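Ticket: Tarnau season 2, wrong episode order and missing finale
Status: Closed, with reservations
Opened: 2026-03-18
Site: Clidadcombe TV & Film listings

Reported problem

Readers following our watch guide for Tarnau say the second season makes no sense. In fairness, some of them said this about the first season too, but this time they have a point. The guide lists the big rooftop confrontation as episode 3, the setup for it as episode 5, and the finale nowhere at all. One reader watched in our order and wrote in to praise the bold use of flashback.

First look

The episode page loads fine. Titles are correct, running times are correct, cast list is correct apart from a dog credited as executive producer, which is a separate ticket. The order is the only thing that moved. Last edit to the page was in January, when the streaming service, Dumau, split the season into two batches and gave the second batch its own numbering.

Our import script reads the number and nothing else. So the second batch came in as a fresh 1, 2, 3, and the script, being polite, slotted them in alongside the ones already there.

Attempt one

Cleared the cache. Did not expect this to work and was not let down. Cleared it again on the grounds that the first reply to every ticket says to.

Attempt two

Sorted by release date in place of episode number. This fixed the split season and broke the holiday special, which went up before the season it follows. The special now opened the guide with the death of a character the reader had yet to meet. Rolled back after 7 complaints, one of them in capital letters throughout. 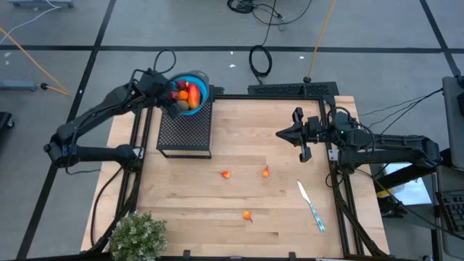 Attempt three

Went to the feed itself. Dumau sends two numbers for each episode, the one shown to viewers and a second one in a field called "seq" that has no description in the documents we were given. Compared it against the end credits for the whole season and it matches story order all the way through, special included. It has been sitting there since launch. We have been ignoring it since launch.

Pointed the import at "seq" and ran it on the test copy. Tarnau came out in the right order. Ran it on the full catalog of 1,581 shows to see what else would shift. Most stayed put. A long-running cooking contest turned itself upside down, which may not matter much to anyone, but I put it back.

The missing finale

Different cause, same page. The finale is titled "Awad," after the town where it takes place, and we already have a movie called Awad in the database. The script saw a matching title, decided it had found a duplicate, and merged the two. For the past two months our page for a quiet black-and-white drama about a ferry has carried a user rating based mostly on whether a TV antihero deserved his ending. It also picked up a spoiler in the plot summary that has nothing to do with ferries.

Unmerged by hand. The comments can't be separated by machine, so I moved anything mentioning the rooftop, the sister or the words "season three" to the finale. The rest I left with the ferry. If a few strays remain, the ferry movie could use the company.

Changes made

Import now uses "seq" when it exists and falls back to the episode number when it doesn't.
Duplicate check now looks at type as well as title, so an episode can't be merged into a movie.
Cooking contest locked to manual order.
Rating on Awad (the movie) recalculated. It went up.

Still open

Comments are capped at 3,000 per page and the finale is close to that. When it hits the limit, new ones will be refused with the message "Something went wrong," which readers will take as a review.

Dumau has been asked to confirm what "seq" means and whether it will stay. They replied with a link to the documents that don't mention it.

The reader who liked the flashbacks has asked if the old order can be kept as an option. Told them no. They have since sent me a typed copy of it, with notes, and I have to admit the second half moves along better that way.

Closing this one. Please open a new ticket for the dog.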